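The Slow Charm of Old Silver

I bought my first piece of old silver jewelry because it was raining. I'd ducked into a little shop in Clernbridge with no plan to spend anything, and twenty minutes later I was walking back to the car in a cuff so tarnished it looked like it had been fished out of a chimney. I was thrilled with it!

That was seven years ago, and I've been hooked ever since. Gold gets all the attention (and the prices to match), but silver is where you can still have some fun. You can wear a stack of it with a T-shirt. You can knock it against a door frame and not need to sit down afterward.

The shop belongs to Archana Grewal, and I've been back more times than my bank would like. She keeps her bangles in shallow drawers lined with old tea towels, and she'll let you rummage for as long as you want, provided you put things back in the right drawer. I once asked her what I should look for in a good piece. "Pick it up," she said. "Then pick up a bad one."

She had a point. Cast pieces made in a hurry can feel oddly dead in the hand, with soft, mushy edges where the pattern should be sharp. Turn a brooch over and look at the back. Was the pin put on with any care? Is there a blob of gray solder where somebody patched it in a hurry? I now spend longer looking at the backs of things than the fronts, which makes me terrible company at antique fairs.

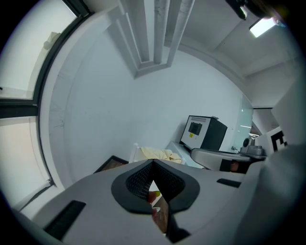
A strip of brown wooden floor, glimpsed through a narrow gap.

Then there are the marks. Sterling is 92.5 percent silver, and you'll often find a tiny 925 stamped inside a ring or near a clasp. Plenty of older and handmade pieces carry no stamp at all, so don't walk away from something lovely just for that. Ask questions, and if the price is making you sweat, have it tested. I paid $600 for a collar necklace last September, easily the most I've ever spent on silver, and I made the seller wait while I had a jeweler look it over. He was very nice about it. (The seller, I mean. The jeweler was a grouch.)

Now, tarnish. People panic about tarnish! It's only the surface reacting with sulfur in the air, and a soft polishing cloth will take care of most of it. What I'd beg you not to do is dunk an old piece in a chemical dip. All that lovely darkness down in the pattern is what makes the design stand out, and a dip can strip it clean away. I did it once to a pair of leaf earrings and they came out looking like they'd fallen off a keychain. I still have them, in a drawer, where I can't see them.

Stones need more thought. Turquoise and pearls hate harsh cleaners, and anything that's been glued in place shouldn't be soaked. A barely damp cloth around the setting, then a dry one, and leave it at that.

As for storage, I use small zip bags with the air squeezed out, one piece to a bag so the chains can't make friends with each other. The stuff I love most doesn't get a bag at all. It lives in a dish by the front door and goes out with me most mornings - the wearing keeps it bright. The cuff from Clernbridge has been in that dish since the day I bought it, and I've never polished the inside.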